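In Defense of the Common Room

An opinion from the Grostent Institute for Workplace Practice

Employers in Virness have spent the past several years deciding how much office space they need. Leases have come up for renewal, attendance has settled into a pattern, and finance departments have drawn the natural conclusion that fewer desks are required. The Institute has no quarrel with that conclusion. Our concern is with what tends to be given up along with the desks. In floor plan after floor plan, the first room to lose its label is the one set aside for breaks.

The reasoning is easy to follow. A break room produces no income and appears on no project budget. It stands quiet for long stretches of the morning. When a manager walks through at ten o'clock and finds it silent, the space looks like waste, and a proposal to turn it into meeting rooms will meet little resistance.
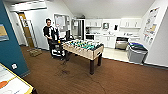
The Institute holds that this is a false economy. Work in most offices depends on small exchanges between people who do not report to one another. A person in billing learns that a form has changed. A new hire finds out whom to ask about travel claims. These exchanges are rarely scheduled, and they do not move easily to a calendar invitation. They need a place where two people may stand near each other for five minutes without either one having to explain why.

It will be said that such conversations can take place anywhere. In our experience they do not. At a desk, a conversation disturbs the neighbors. In a corridor, it blocks the way. In a booked meeting room, it becomes a meeting, with the length and the manners of one. A shared room with no stated business is the only part of the building where talk costs the rest of the office nothing.

The case of Somero, a records firm with 50 employees, is instructive. The firm closed its break room in April and placed a coffee machine beside the copier. Staff were told that they were free to take breaks wherever they wished. Within weeks most were eating at their keyboards, and the afternoon questions that had once been settled over lunch were arriving by e-mail, often with several people copied. The firm restored the room before the end of the year. We do not claim that one office proves the rule, but the managers we speak with recognize the pattern at once. 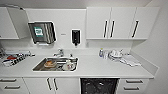

We would also caution against the opposite error, the room that has been furnished for visitors and is used by no one on the payroll. Bright chairs and a slogan on the wall do little for an employee who feels watched when sitting down. Permission matters more than furniture. Where senior staff take their own breaks in the common room, others follow. Where they pass through it with a laptop under one arm, others learn to do the same.

Upkeep deserves equal attention. A room that depends on goodwill for its cleaning will decline, and the burden will fall on the same few people every time. The duty should be assigned and paid for, as it is for any other part of the building. Requests for supplies should have a named recipient – an office manager or a front desk will serve.
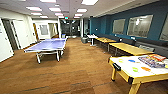

What We Recommend

First, any plan to reduce floor space should state plainly what will happen to the common room, and staff should be able to comment before the lease is signed. At present the matter is often settled by a line on a drawing.

Second, the room should not be bookable. The Montecinos office, which moved 2 departments onto a single floor, allowed reservations in its lounge and found that every Wednesday was taken by training sessions. Once a room can be reserved, it will be, and those who had no need of a reservation will stop coming.

Third, a modest sum should be set aside each year for repair and replacement. Montecinos now budgets 950 dollars for this purpose. It is a small figure beside the cost of filling one vacant position, and it spares the staff from passing around an envelope whenever something breaks.

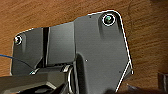

Wood grain in light caramel and darker reddish brown.

The Institute recognizes that some employers have very little room to spare. A small office may manage with a table and a door that closes. What we ask is that the space be kept for its purpose, and that it be defended in the budget by someone with the authority to do so. Employers in Virness who are reviewing their leases this year are invited to send us their draft plans for comment.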